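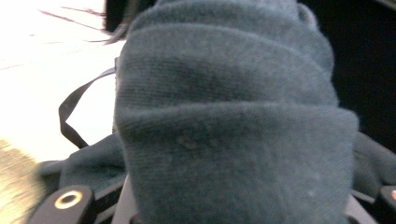

Dark teal knit, soft and a bit fuzzy.

Who Won? How Judges Score a Boxing Match

Ages 8 and up, and any grown-ups who have been nodding along and hoping no one asks

Some sports are easy to score. The ball goes in the net, somebody gets a point, everybody looks at the board. You could teach it to a patient dog.

Boxing is harder. Two people move around very fast, both throw a lot of punches, most of the punches miss, and at the end both of them raise their arms as if they have won. One of them is wrong. It is the judges' job to decide which.

Let's go to a fight and find out how they do it. Ours is at the Trikevura Hall in Dondomton, which has 900 seats, most of them squeaky. In the red corner is Uriel Trujillo. In the blue corner is Crisóforo Bautista. They are going to box for eight rounds, unless something stops them first.

What is a round?

A round is a chunk of boxing with a rest after it. In men's professional boxing a round usually lasts three minutes, and the rest lasts one minute. Women's professional rounds are often two minutes long, and children who box have shorter rounds still, and fewer of them.

Three minutes sounds like nothing. Try punching the air for three minutes without putting your hands down. Go on, we'll wait.

In the rest minute, each boxer sits on a stool in the corner and gets water and advice. The advice is sometimes very clever and sometimes just "Keep your hands up!" said many times. Trujillo's trainer, Tiburcio Zepeda, is a hands-up man.

Who are the judges?

Professional fights usually have three judges. They sit at different sides of the ring, right up close, because a punch that looks huge from one side may turn out to have hit a shoulder when you see it from the other. They don't sit together and they don't talk about the scores. They are not allowed to lean over and ask, "What did you put?" You may know this rule from spelling tests.

Then there is the referee, who is inside the ring with the boxers. Tonight it's Heidrun Pichler. She keeps the boxers safe, makes them follow the rules, and stops the fight if someone has had enough. In most places the referee doesn't score the fight at all. She's busy.

The odd business of ten points

After every round, each judge writes down two numbers. The boxer who won the round gets ten. The boxer who lost it usually gets nine. That's called a 10-9 round.

You may have noticed that losing earns you nine points, which is generous. If math homework worked like this we'd all be professors. But both boxers get a big pile of points every round, so the piles don't matter much. What matters is the gap between them.

The proper name is the ten-point must system, because the winner of the round must get ten. It would be a good name for a band.

If a boxer gets knocked down, the gap grows. A round with one knockdown is normally scored 10-8. With two knockdowns it is normally 10-7. A judge can also give a 10-8 with no knockdown if one boxer was completely in charge, but that doesn't happen often. And once in a while a judge can't pick a winner and writes 10-10. Judges are encouraged not to do this, as picking a winner is what they came for.

A boxer can lose points for breaking the rules too. Hitting below the belt, hitting the back of the head, holding on too much, that sort of thing. The referee usually gives a warning first. If the boxer carries on, she can tell the judges to take a point away. She does this very clearly, with one finger in the air, so that the whole hall can have an opinion about it.

What are the judges looking for?

Mostly they look at four things.

Clean punches. A clean punch lands with the front of the glove on the front or side of the head or body. A punch that lands on the other boxer's gloves or arms has been blocked and doesn't count for much, however loud it was. Hard clean punches usually impress a judge more than light ones.

Going forward in a useful way. This is called effective aggression. "Effective" is the important word. Walking toward someone while they hit you is aggression, but it isn't very effective.

Being the boss of the ring. Some boxers make the fight happen where they want it and at the speed they want it. Judges call this ring generalship. No real generals are involved.

Defense. Ducking, blocking and stepping out of the way. It's a skill, and the judges are supposed to notice it. Crowds often don't. It's hard to cheer for a thing that missed.

Of these, clean punches tend to matter the most.

Round by round

Now for the part that confuses adults. Judges do not wait until the end and think about the whole fight. Each round gets its own score, and then that round is finished with.

Say Trujillo wins five rounds by a little bit each. They're close, fiddly rounds, and he nicks them. Bautista wins the other three by a lot. He looks terrific and the crowd stands on its squeaky seats. But no one gets knocked down, so every round is scored 10-9.

Let's add it up. Trujillo gets ten points for each of his five rounds, and nine for each of the three he lost. Fifty plus twenty-seven makes 77. Bautista gets thirty plus forty-five, and that makes 75.

Trujillo wins, 77 to 75. Half the hall goes home grumbling that Bautista looked better, and the half is right that he looked better in three rounds. There were eight.

Now suppose Bautista had knocked Trujillo down once in one of his good rounds, and it was scored 10-8. Trujillo drops to 76. It's 76 to 75, and Zepeda would be chewing his towel.

(If you want a smaller sum to practice on, try a four-round fight. A boxer who wins every round gets 40. If all four rounds were 10-9, what did the other one get? The answer's at the bottom, and we can't stop you from looking.)

When the judges don't agree

All three judges saw the same fight, but from different sides and with different brains. So their cards may not match. The result has a different name depending on how badly they don't match.

Unanimous decision: all three judges picked the same boxer. The numbers can be different as long as the winner is the same.

Split decision: two judges picked one boxer and the third picked the other. The boxer with two judges wins. The third judge walks to the car quite quickly.

Majority decision: two judges picked the same boxer, and the third had it dead even.

Draw: nobody wins. This can happen if at least two judges had it even, or if one judge picked each boxer and the last one had it even. Both boxers trained for weeks and get to go home and say "Well, I didn't lose."

When the judges' cards don't matter

Sometimes the fight ends early, and then all that careful arithmetic goes in the bin.

If a boxer is knocked down, the referee counts to ten. If the boxer isn't up by ten, it is a knockout, or KO. If the boxer gets up but isn't fit to carry on, or is taking too many punches, the referee can stop it. That's a technical knockout, or TKO. A doctor can advise the referee to stop it too, and so can the boxer's own corner. Stopping a fight isn't mean and it isn't giving up. A boxer's head is for keeping, and there will be other nights.

This means you can be miles behind on points in the last round and still win. It also means you can be miles ahead and get careless. Both have happened lots of times, and people tell the stories for years.

What about the Olympics?

Amateur boxing has changed its scoring several times. For a while judges pressed a button when they saw a punch land, and a computer counted it if enough of them pressed at nearly the same moment. Some boxers got very good at tapping each other. These days amateurs use a ten-point system too, usually with five judges and three rounds.

Be a judge at home

You can do this with any boxing match a grown-up is happy for you to watch. You need paper and a pencil.

Draw three columns. Write the round number in the first, and a boxer's name at the top of each of the others.

Turn the sound off. Commentators have favorites and so do crowds, and both are catching.

Write your score as soon as the bell goes. Don't change it later, even if you want to. You'll want to.

Get somebody else to score it as well, on the other end of the couch, and don't look at each other's paper until the end. If you both get exactly the same numbers, one of you peeked.

Words to know

Bell: starts and ends each round.
Card: the sheet a judge writes scores on.
Corner: where a boxer rests, and also the people who help there.
Jab: a quick, straight punch with the front hand.
Southpaw: a boxer who stands with the right hand and right foot in front.

Answer to the practice sum: 36.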